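14 January 2019
Student projects
Two arms and a clear container: the Surklow course at Dromness

The robotics course at Dromness sets one task for the whole second half of the year. Students must program a pair of arms, fixed side by side at one table, to move small cardboard boxes into and out of a plastic container. The project is called Surklow. Nii Amoah teaches it, and Ayuba Kyei is in his final year on the course.

The task

Amoah wrote the rules in August. A run consists of 100 picks, and the program may not be changed until the run is over. "A student can get one good pick by hand-tuning the numbers," he said. "I want to see the same program on the last pick as on the first."

The boxes are light and printed on the outside. They are placed at any angle the marker chooses. Kyei's group began with boxes squared up to the table edge and moved on to tilted ones after three weeks.

"The angle is the easy part on open wood," Kyei said. "You find the long side and turn the wrist to match. Inside the container you have the walls as well. The jaws need room to open, and if the box is near one end there is less of it."

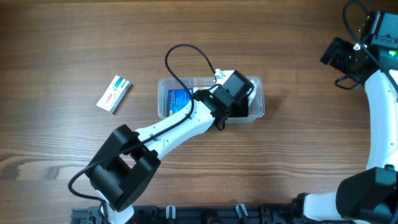 Sharing the table

Both arms can reach the middle, so the program has to decide which one goes in. Kyei's group gives the container to one arm at a time. The other holds a parked position at the side until the first reports that it is clear.

"It costs time," he said. "We lost 47 seconds over a full run compared with the group that lets both move. They also had two collisions, and each collision is a penalty."

Clear walls caused more trouble than the group expected. Their first detection program, which they named Aidoo, often took the rim for the edge of a box. They now measure the container once at the start and ignore any edge that falls on its outline.

Cable routing is marked too. Amoah asks for enough slack at the wrist for a full turn. He checks it with the power off.

Results

The group has logged 2000 picks so far. Failed ones are kept in the log with the joint positions at the time of the fault. Kyei is now rewriting the release step, where the jaws open 300 milliseconds after the arm stops. He wants to shorten the delay before the marked run at Wurnow.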